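Search the help pages Search Clear

Category: Snacks and pantry / Storage questions

Storing crisps, nuts and crackers at home – your questions

We receive many letters about dry snacks, more than about jam or coffee. I have collected the ones that come most often. If your question is missing, please write to us and I will try to add it in August, when we go through all the pages.

How long do crisps stay good after opening?

It depends on your kitchen more than on the crisps. In a dry room with the bag well closed, I would eat them within 3 days. They do not become dangerous on the fourth day, but they lose their bite and after that the taste of the oil becomes stronger. In a kitchen where much pasta is boiled, one evening can be enough.

Is the date on the bag the last day I can eat them?

A "best before" date speaks about quality. An unopened bag that is one week over the date is normally fine. Open it and smell. If it smells like old paint or putty, the fat has turned and you should throw it away. A "use by" date is a different matter and should be respected, but you will seldom find it on dry snacks.

Why is there so much air in the bag?

It is mostly nitrogen. It keeps oxygen away from the fat and it protects the crisps during transport. Please do not press the gas out before you put the bag in the cupboard, as some readers do to save space.

Should the bag stand or lie?

Standing is better for an opened bag, because the crumbs and the salt stay in the bottom and the fold stays on top. Unopened bags can be kept as you like, only without heavy things on them.

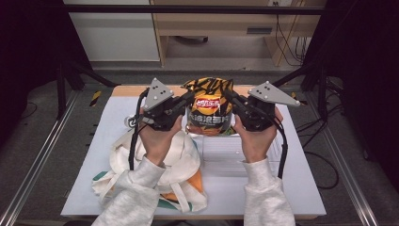
Ingvild Midtbø wrote to us that she folds the two corners in first, then rolls the top down, and that she has not bought a clip since she learned it. Her roll holds even on the big party bags, she says, but on the very thin ones it opens again during the night, and for these she uses a clothes peg.

I tried her fold with bags from three shops and I agree about the thin ones. With a peg it is good.

Can I use the Ekberg tins for crisps?

Yes, if the lid is the one with the rubber ring. The older Ekberg lid has no ring and lets in damp air. The Kosico boxes are tight enough, but the large one holds a little less than you expect, so for a party bag you will need two.

Can I put crisps in the fridge?

I do not recommend it. When you take them out, water from the warm air settles on them. The freezer works better than people think – leave the bag closed until it has reached room temperature.

My crisps are soft. Can I save them?

Often, yes. Spread them in one layer on a baking tray and give them a few minutes in a warm oven, then let them cool completely before you taste. They are always soft while they are hot, so do not judge too early. Nuts can be treated the same way, but watch them, they burn fast.

And crackers with seeds?

The seeds go rancid before the cracker goes soft. Keep them dark. Forsberg sells theirs in a paper sleeve only, and I move these to a jar the same day.

Do you answer by telephone?

Only on Wednesday, before lunch. By letter we answer all year.

269 shares
9 comments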